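Regulating a Nowicki mantel clock

The Nowicki came back on the shelf in March losing over two minutes a day. It is an eight-day pendulum movement in an oak case, bought from a seller in Brokiddale as "running when last wound". The case needed only wax. The movement had been oiled by someone generous, and the pivots were black. 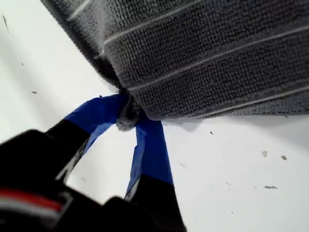 208 words · filed under Clocks

I stripped it, cleaned the plates and pegged out the holes. One bush on the third wheel was oval. Mitsuko Kamata turned me a replacement, which I pressed in from the inside and broached to fit. The mainspring was set but usable, so it stayed.

Oil was Dellura light grade on the train and their heavier one on the spring. A drop on each pivot, none on the leaves of the pinions. 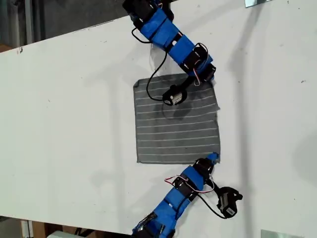 With the plates closed up, the beat was uneven. I bent the crutch slightly to the left until the tick levelled out, then let it run for 40 hours before touching the rating nut. One full turn of the nut altered the rate by 68 seconds a day. After that it was a matter of quarter turns and a day's wait after each. 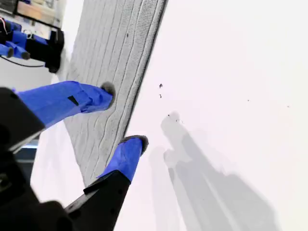 The strike is still wrong. It counts correctly up to seven and then runs on by one, so I suspect the locking plate or a worn detent. Radomir Papadopoulos has a scrap movement of the same pattern and will bring the plate over in April. Until then I have left the strike side unwound.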